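**Clivon Summer Bridge** is a residential pre-college program held each July at Clivon College, a small liberal arts school in the hill town of Halitgate. It brings high school students who will be the first in their families to go to college onto campus for 8 nights, and gives them a fair taste of what living and studying there is like, from the early breakfasts to the long walk up from the bus stop.

## History

The program was started by Finlay MacBrayne, who taught writing at Clivon and had grown tired of meeting freshmen in the fall who were already thinking of going home. His idea was a simple one: let students get lost on campus, eat in the dining hall and sit through a real lecture a full year before any of it counted. The first group stayed in a single dormitory, Afridi House, and took their meals with the summer grounds crew, an arrangement that people who were there still talk about fondly.

In its early years the program ran on whatever the English department could spare. It later moved under the admissions office, which brought steadier money and – to the regret of some former students – a printed schedule. A total of 741 students had completed the program by the time MacBrayne retired, and the figure now stands at 843.

## Program

Students are placed in small groups, each led by a current Clivon undergraduate known as a "walker," a name that goes back to the first summer, when the leaders met the buses and walked everyone up the hill with their bags. Walkers live on the same hallway as their group and are usually the people students remember best.

Mornings are given over to two classes, one in writing and one chosen from a short list that has included biology, theater, local history and basic shop skills. Afternoons are looser. There are sessions on filling out aid forms and reading a course catalog, along with plenty of free time, which MacBrayne always defended as the most useful part of the day. 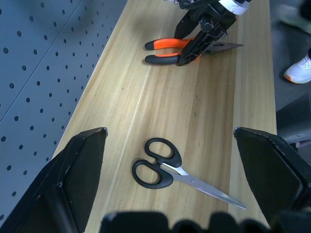

## The Gastis Evening

The last night is called the Gastis Evening, after the Gastis Room in the college library where it takes place. Each student reads a page written during the stay, and families are invited to come up for it. The readings begin at 7 p.m. and have been known to run very late, as no one is ever asked to stop. Copies of the pages are bound and kept in the library, where returning students often go looking for their own.

## See also

- Clivon College
- Afridi House
- Halitgate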